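3rd December

Breakfast table, props and layout

Second try at settling what goes on the breakfast table and where. Ye-ji wants a fixed list by the end of the week. I said in November that a fixed list was optimistic and I still think so, but I went through it properly today so that I can complain with notes.

The mat. Gray, woven look, sits in the middle. Soo-ah picked it because it makes the colors stand out, and fair enough, it does. My doubt is whether anything is ever going to stay square on it. I lined it up with the front edge before lunch and it was off again by the time I came back. Tape under the corners? Soo-ah says tape will leave marks on the wood. I say the wood has marks.

The bowl. It's on the sheet as "red bowl." Depending on which lamp is on, it's red or it's orange, and I have now heard it called both by the same person in one afternoon. Either we agree on a word or we number the dishes. I'm for numbers. Ye-ji thinks numbers make the notes unreadable, and she has a point, since I can't remember what 36 was on the old Julline list and I wrote it.

The pink plate. No complaints about the color, everybody agrees it's pink. The raised rim is good for keeping food on. Its place is another matter. The drawing has it to the right of the bowl. Ye-ji's version has it down at the front left, half off the mat, which she says looks more like a table somebody is using. Maybe. To me it looks like a plate waiting to be knocked on the floor. We've lost enough dishes. Tried both layouts anyway.

The dish with the slanted sides. New to the table. I don't see what it does that a plate doesn't. Soo-ah likes it for fruit. Kept for now, lower right, under protest.

Cereal box. It blocks a lot and it won't stand straight. Soo-ah suggested filling it with rice for weight. I looked up what a big bag costs and then looked at the budget line (814 left, and that has to cover the Kunitz shelving too) and decided it can lean. Sand from the Hyun job might do if there's any left.

Toaster. I wanted it out. It takes up the back right, the cord goes wherever it likes, and we aren't plugging it in. Outvoted two to one: a breakfast without toast is a snack, apparently. Bread goes in the front slot. If the bread is real it needs changing, and I'd like a name on the sheet for who changes it, because I know how this ended with the Tima lunch set.

Measured the clear space between the bowl and the toaster: 40 cm with the bowl in the middle of the mat. The drawing claims more. Somebody should fix the drawing or admit it was a guess.

Things I'm still not sold on:
- cups. Never the same one two days running. Pick one.
- anything round and dark standing in for fruit. Rolls.
- calling this version final. The file name says final. The last one said final too.
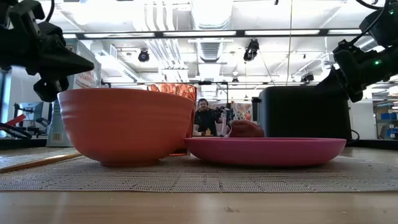
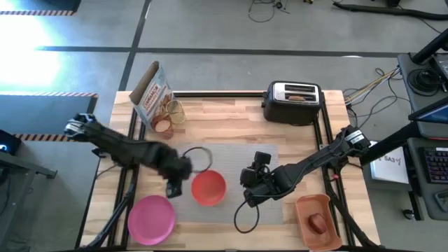

Breakfast table: plate to the right of the bowl in the first, Ye-ji's front-left placement in the second.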